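Bargate robotics club sets its sights on the whiteboard

6/11/26

Students at Bargate's after-school robotics club have begun work on their biggest project yet, and the room has been buzzing ever since! The plan is to get a two-fingered gripper to find its way to the classroom whiteboard, pick up a pen and, if all goes well, write the club's name with it.

The club took up the challenge in October, once the new timetable had settled down, and split itself into four teams. One looks after the gripper, one writes the code, one works with the pictures from the wrist camera, and the fourth keeps the logbook (a bigger job than it sounds, as the other three teams will tell you). The software they have written is called Trasik, a name chosen by show of hands after a long and very noisy lunch break.

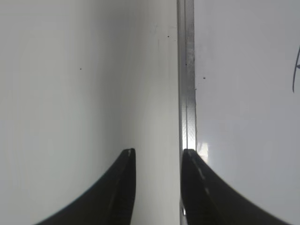
Before anyone can think about handwriting, Trasik has to learn what a whiteboard looks like from very close up. A white board on a pale wall is a tricky thing for a computer to make sense of, and the students have been sorting pictures by hand, marking which ones show an edge, a corner or just plain wall. They had 1,884 pictures to go through and kept 1,585 of them. The rest were too blurred or too much like the one before.

The sorting has thrown up some lovely arguments. Does a shadow under the rail count as part of the rail? What about pen marks left over from a maths lesson? The code team wanted everything wiped off, while the camera team said real boards have writing on them and Trasik had better get used to it. The camera team won that one, and the younger members have been adding squiggles with great energy.

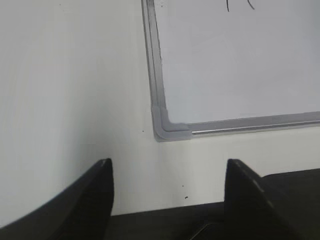 The fingers open near the lower left corner of the whiteboard.

Next comes the pen. The gripper team is trying out different ways of holding it, and has a box of old markers to squash in the process. After that the club will enter the Correia Cup, the regional contest for school robot projects, where each entry gets 300 seconds to show the judges what it can do. Vokine, the local electronics shop, has promised spare cables and a bag of connectors for the big day.

The club meets after lessons in the upstairs computing room and new members from any year group are welcome. No experience of coding is needed, and the logbook team would especially like a hand.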